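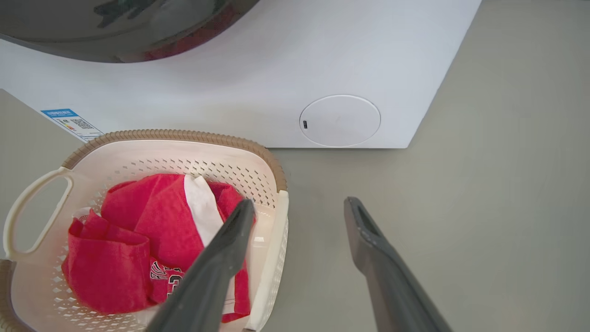

Brostden open day: the laundry robot (long post, sorry)

Community board > Out and about > Trip reports

WaltraudZ
Posted 13/04/2026

Well, I finally got to the open day at Brostden and promised a few of you I'd write it up, so put the kettle on. We took the early bus out past Kandavport and there was already a queue down the ramp. The woman at the door told us they'd had 1252 people register, and I believe her, my feet certainly do.

They had several halls open but the one I wanted was the home help hall, where a robot does the washing. A proper front loader on a grey floor, a cream plastic basket in front of it, and the arm working away between the two. It went down into the basket with its two long dark fingers, had a bit of a think, and reached for something red. I was completely charmed! My husband was less so, but he stood through two full rounds of it and I noticed he didn't ask about lunch once.

The engineer doing the talking was Annelies Lehner, a lovely patient person who must have answered "does it do ironing" all day long. (It doesn't.) She said soft things are the hard part. A cup is the same shape every time you meet it, but a towel never is, and the robot has to work out afresh where there's a good bit to get hold of. They time every load, and the best of the morning was 39 minutes for one basket, door closed at the end. I do mine in two, but then I've had practice.

Happy to answer questions if anybody's thinking of the next one.

buschmann_w
39 minutes! I went to the afternoon session and I'm sorry, Waltraud, I came away a bit flat. It dropped a sock on the floor and went on as if the sock had never existed. A young fellow had to step in and put it back in the basket. I've spent a good part of my working life around packing lines, and if a machine of ours had missed one like that we'd have had it stopped and opened up before morning tea. I don't doubt they're clever people. I just don't think it was ready to be shown.

Aurelio Llorente
I'd go the other way, Wolfram. A packing line sees the same carton all day and it's bolted to the floor. I liked that they let us see the sock. At the Vakex evening in March everything went perfectly and then my daughter spotted that they'd only ever run it with the one tea towel, folded the same way each time. Give me the dropped sock.

Waltraud, did you get to see it shut the door? We had to leave for the ferry and I've been wondering.

WaltraudZ
I did! It took two goes. The first time it gave the door a push and the door came gently back, as mine does too if you don't lean on it, and then it gave it a firmer one and you heard the click. People clapped. I may have clapped rather loudly.

buschmann_w
Fair point about the tea towel. I still say they ought to put the success rate up on a board where visitors can read it. I asked and was told "it depends on the load", which was a polite way of not telling me.

ruchti.e
Hello all, Elfriede here, I mostly read and don't post. I'd like to put in a word from someone with bad shoulders. Getting down to a front loader is the worst job in my week, worse than the vacuuming, and I would not mind one little bit if it took the whole afternoon and left me a sock to find. I could be out in the garden. So the time doesn't bother me the way it seems to bother the men.

What does bother me is the size of the thing. Would it fit in an ordinary laundry? Mine is really a cupboard with a tap.

WaltraudZ
Elfriede, lovely to hear from you, and please post more. I asked nearly the same thing. Annelies said no, not as it stands, and that she couldn't get it into her own laundry either. There was plenty of floor to spare in that hall. She didn't want to guess at a price or a year, and I thought better of her for it.

kaufmann_fan3
Did anyone try the cafe? Last year it ran out of everything by noon.

Aurelio Llorente
Cheese rolls were gone by eleven. The soup was good.

buschmann_w
Soup was lukewarm by the time I got there. But I'll grant them the parking, which was well organised and free.

ruchti.e
Do you have to register ahead, or can you turn up? And are there chairs? I can't stand for a long demonstration.

WaltraudZ
Register ahead, it costs nothing, and they email you a slip to show at the door. There are 3 benches along the back wall of the home help hall and they fill up quickly, so go straight there when you come in and leave the gift stall for afterwards. If you're coming from my side of town I'm glad to go again and keep you company on the bus. Wolfram, you're invited too, if you promise to be nice about the sock.

buschmann_w
I'll come. I'm promising nothing about the sock.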